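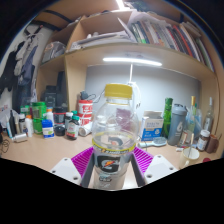 Subject: Re: [grippers] Soylu open day – who's bringing what

Home | Threads | Search | Login

9 January 2019

Quick reply, on my phone, sorry for typos.

> Are we still doing the hand grippers at the open day?
> Trurnonov want to know how many tables. Also is the
> Sinska arm going or not? Last time in November the kids
> just queued for that and walked past everything else.

Yes to hand grippers. Two tables please. Arm's not going, Sinska need it back. One bottle, the Gatorade one with the yellow cap. Clear plastic, ribbed pads either side, people get the idea in five seconds. Visitors squeeze, lift, turn it, put it back. Thats the whole demo.
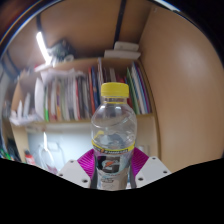 STILL TO SORT

- Citis room holds 63, they've had 200 sign up. Need time slots – can someone do a sheet?
- spare pads, same magenta colour if poss
- power boards, 5 of them
- parking. Same as last time I think, will check 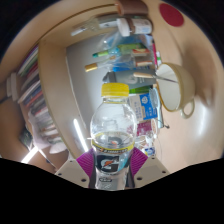

Tables need to look lived in this time. Last year we had bare benches and the visitors thought it was all staged, fair enough. I'd like proper household clutter close to the bottle, so bring jars, packets, little boxes, whatever's in the cupboard. A mug with something sticking out of it is great, wooden handle right across everything like that – people have to think where thier hand goes. No glass on the kids' table please.

Set up from 8, I've got the key. Reply to the list not just me.

Shares 5 | Comments 2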